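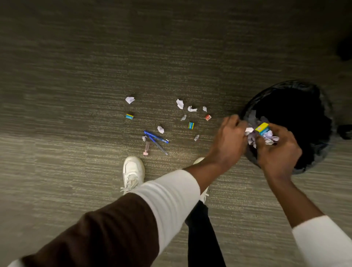

Clean Up Your Member List Before You Add Another Plugin

2023-11-10
By Stuart Hollis

Every few weeks someone asks me which add-on they should buy to fix their membership site. Renewals are down, the forum is quiet, the welcome emails bounce. My answer is usually to buy nothing and open the user table.

I look after the website for a model railway society in Drustport. It runs on WordPress, with a membership plugin, a newsletter plugin and a small events calendar. In February we had 400 accounts on the books. After I went through them one at a time, 304 were left. The other 96 were duplicates, test logins, spam registrations that got in before we turned on email confirmation, and people who had asked to be taken off years ago and never were.

It took two evenings. I didn't need to write any code. I exported the list to a spreadsheet, sorted by last login, and marked each row keep, merge or delete. Then I took a full backup and did the work by hand in the dashboard.

I think most small sites should do this once a year, and I think the people who make membership software should stop treating it as our problem alone.

Old accounts cost money. Our newsletter service charges by the subscriber, and we had been paying to send the same notice to one man at three addresses. Old accounts also make your reports wrong. We believed our renewal rate was terrible. A good part of that was accounts that had never belonged to a paying member in the first place, counted every year as people who had left.

Then there is privacy. A form we ran for a swap meet asked for a home address and a phone number. The meet was over long ago, but 39 of those entries were still in the database, readable by anyone with an editor login. We had no use for them. If the site had been broken into, I would have had to write to those people and explain why we still had their details.

Liudmyla Symonenko runs the site for a choir in Florley and disagrees with me on part of this. Her view is that deleting is risky and that an inactive account should be set to a lower role and left alone. She has had members come back after five years and expect their old password to work. Fair enough, and for paid-up members who have lapsed I now do the same. But I would not extend it to an account called "test2" with no orders and no posts.

The plugins could do a lot more. We use one called Ploketti, and it is good at letting people in. It has four registration forms, a coupon system and a setting for the colour of the join button. It has no screen that shows accounts with no payment and no login in the past year. You can get that list, but only by exporting everything and filtering it yourself, and plenty of club secretaries are never going to do that. Bielecka, which we tried before it, had a retention setting, but it was buried under Advanced – and switched off by default.

I would like to see three things as standard: a filter for dormant accounts, a merge button that carries the order history across, and an expiry date on form entries, chosen when the form is made. I would trade the next round of button styles for any one of them.

Until then, export the list, make the backup and start with the oldest login. Check the author of any posts before you delete an account, as WordPress will ask whether to remove that content or hand it to another user. I picked the wrong option once and lost a page of track plans until I restored it.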